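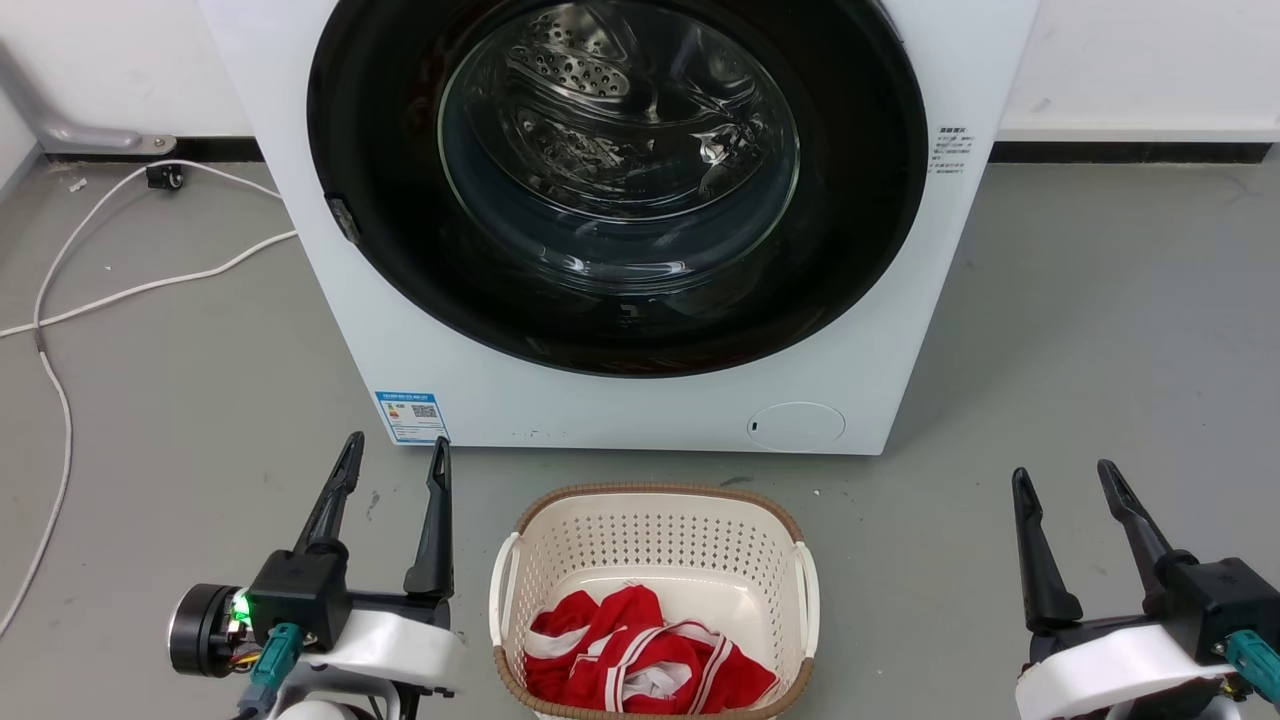

Winter has well and truly settled on Tellthorpe, and with it comes the yearly question of what to do with all those woollens. Our knitters at the Premard Hall group have turned out 77 jumpers and beanies since May - a marvellous effort! - and a good few of you have asked how to look after them. If yours is a front loader like this one, with the round glass door, use the wool cycle and keep the load small, no more than 2 jumpers at a time. Dry them flat on a towel, well away from the heater.

We still have 12 balls of the grey Maruyama yarn left over, free to anyone who'll give them a good home, so do pop in and have a rummage - the kettle goes on at 2 pm.

Home | News | What's On | Contact

Recent items
Hososby bus timetable changes
Soup morning at Premard Hall
Spare wool wanted

Last updated: July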